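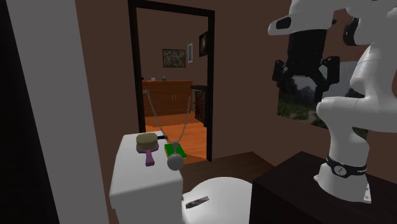 Bathroom render: brown wall, framed landscape, dark cabinet on the right.

Ticket 406: bathroom fan won't shut off
Opened by: Latrice Achterberg
Product: Birkex humidity switch

Hi all, me again (sorry!). The fan in our upstairs bathroom has been running nonstop since I put in the new Birkex switch. I set the cutoff to 70 percent like the booklet says, and it just keeps humming away all night. My old timer switch was dumb as a rock but at least it quit when I told it to.

Stuff I tried so far:
Flipped the breaker off, waited, flipped it back on. Fan came right back.
Held the reset button until the light blinked. Same thing.
Wiped the dust off the sensor vents with a dry brush. It did stop for a bit and I got all excited, then it started up again while I was brushing my teeth.

Reply from Mohandas Sastry, 7:40 pm
Check the little dial behind the faceplate, Latrice. It sets the minimum run time in seconds and it ships at 300. Also, is the switch over the radiator?

Update from Latrice
Dial was at 300, so I turned it down. No radiator, but it's right next to the shower door and gets a faceful of steam! I bumped the cutoff up 2 notches and the fan shut off on its own after my shower. Going to leave it like this through December and see. Please keep the ticket open for now, and can somebody tell me where to buy a spare faceplate? I cracked a corner getting mine off.

Status: waiting on customer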